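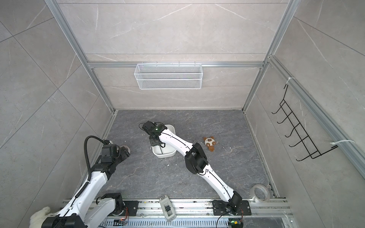 *The Skaltura cell from above, right arm working in the white bin.*

# Skaltura two-arm bench cell

Skaltura is a small enclosed workspace with two arms on one rail, built for people who study how robots learn to handle ordinary household stuff. It started as the test rig for our own work on bin picking and turned into something other groups kept asking us to build for them, so now there's a page for it!

The short version: two arms, tile on the floor and three walls, aluminum extrusion holding it up, and a recording and training setup (we call it Pevness) that comes with the cell. You show it a task by moving the arms through it, Pevness stores the runs, and you train a policy on them the same day.

## What we built it to find out

Giorgia Sartori's question was a simple one. If you teach a two-arm robot to clear and fill a bin, how much does the clutter around the bin matter? Most of the demonstrations we'd seen were collected on a clean table with matching blocks. Real floors have tape rolls and toys on them.

So we collected 3,000 demonstrations in one cell, with the loose items changed between sessions and the bin moved to a new spot each time. Soft toys, tape, things with handles, things without. For comparison we took a second set with the same arms and the same bin, and nothing else on the floor. Both sets were trained with the same settings and then tested on items that neither had seen.

The cluttered set won, and by more than we expected. On our test of 1,086 trials, the policy trained with clutter finished the pick 27 percent more often than the one trained on the bare floor. The gap was biggest on soft objects. A plush toy gives when you squeeze it, and the bare-floor policy had a habit of closing above it and coming up with nothing. The other one goes lower and waits a beat before lifting. We love watching that pause. It was in the demonstrations all along (our operators do it without thinking) but the policy only picked it up once the toys were lying in odd positions.

We still can't say how far this carries over to other arms. Ferraro, our partner lab, is running the same protocol on a different pair and should have numbers by February. If they don't match ours we'll put that on this page too.

## The parts

**Rail and arms.** Both arms mount on black plates bolted to a slotted aluminum rail along the near edge. The slots let you slide a plate, tighten it and go again, and we've changed the spacing between arms many times with nothing fancier than a hex key. After any move, run the calibration routine before you record. It takes a few minutes and skipping it will cost you an afternoon.

**Walls and floor.** Large light gray tile on three walls, dark gray marble-patterned tile on the floor. Both wipe down easily. The pattern on the floor is deliberate: early on we used a plain surface, and policies trained there fell apart when we moved them to a patterned one. Going the other way caused much less trouble.

**Hanging storage.** The extrusion frame takes any hook, basket or rack you like. A wire mesh basket over the back bar and a hook rack on the right wall are our usual fit. They make good targets for reaching tasks, and we have a separate set of hang-and-unhang demonstrations that we'll release when the labels are cleaned up. Zip ties hold the rack perfectly well.

**Bin.** White plastic, rectangular, with a thick rim. Any similar bin will do. The thick rim is worth having, though, and the second arm has learned to steady the bin by it during deep picks.

**Pevness software.** Records joint positions, gripper state and camera views on one clock. You can trim a run, mark it as failed or split it into steps from the same screen. Please keep your failed runs! Ours turned out to be useful for teaching recovery, and we nearly threw the first batch away.

## Running a session

1. Power the arms and let both go to the rest pose.
2. Calibrate.
3. Put out the loose items. Drop them, don't place them.
4. Move the bin.
5. Record in short blocks and swap operators between blocks.
6. Check the last few runs before you shut down.

On step 3, we tried a printed layout chart for a while. The operators got bored, the layouts got tidy, and the results dropped. Tossing things in works better.

## Known limits

- Items near the side walls are hard to reach with the far arm. Use the near one or nudge the item inward first.
- Clear and shiny things, packing tape especially, still give the policy trouble. Success on those is lower in both of our data sets.
- Crumbs and lint collect on the floor. The policies don't seem bothered, but grit under the bin makes it slide in a way the demonstrations don't cover.
- Cable loops at the wrist can catch on a tall rim. Leave slack, then check it through the full range of motion.

## Getting one

Skaltura cells are assembled at our Tirnbridge workshop and shipped flat, tile packed separately. Assembly takes 2 people and most of a day. Pevness is included, along with the full demonstration set and the trained policies, so you can rerun our comparison before you change anything. Write to the Tirnbridge desk with your bench size and the arms you have, and Giorgia or one of the build team will get back to you with a drawing.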